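Progress report to the Charbonneau Fund
Touring Magic and Variety Program, second period
December 21, 2020
Prepared by Lurdes Gouveia, program manager, Fativden Entertainment Cooperative

Summary

The grant pays for close-up magicians, jugglers and a ventriloquist to perform for audiences who do not usually get live shows. In this period we moved almost everything online. The final in-person dates were the two outdoor shows at Gromine, held in the parking lot behind the library with the audience in their cars. All other bookings were either changed to video shows or put off until next year.

Total attendance for the period was 629. We count one connected screen as one person, so the real figure is higher for family shows and the same for everything else. The target in the agreement was based on full rooms and we did not reach it.

Performances

We gave 12 shows online. The close-up acts worked better than we expected because the camera can sit right over the performer's hands, and people at home see the cards as well as anyone in a front row would. Mentalism also worked. Stage illusions did not, and we dropped them after the first attempt. The juggling act needs more ceiling height than either performer has at home, so those dates are on hold.

Audiences asked for more taking part. Three of the performers now mail out a small envelope before the show with cards, string and a sealed prediction. We printed 200 envelopes and have a few left. Postage was not in the original budget and is being charged to the travel line, as agreed by phone in the fall.

Sound was the most common complaint. Two shows started late while we sorted out microphones. Each performer now does a test call the day before, and we have not had a late start since.

Performer training

The workshop series went ahead by video. Sessions covered lighting, camera angles for sleight of hand, patter for an audience you cannot hear, and contracts for online work. Attendance was steady except for the contracts session, which we will repeat. The session on misdirection for the camera ran long and several people asked for a second part.
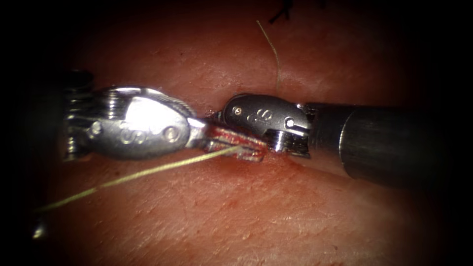

We are looking at holding the second part in January, in the evening, so that performers with day jobs can join. The same instructor is willing to teach it at the same fee.

Budget

Spending is under plan. Travel and room rental are well below what we set aside, and performer fees are on plan because we paid the full rate for online shows. We bought two webcams and a light kit, which are lent out as needed. The deposit on the Plundus hall has not been returned. The hall has offered to carry it over to a later date and we would like to accept, if the Fund has no objection.

Next period

— Repeat the contracts session and schedule the second misdirection workshop.
— Offer family shows on weekend afternoons, with the envelopes mailed a week ahead.
— Rebook Gromine for outdoor dates once the weather allows.
— Send the Fund a revised attendance target that covers both online and in-person shows.

We need a decision on the Plundus deposit and on moving the remaining travel money to postage and equipment. A short email reply is enough for both.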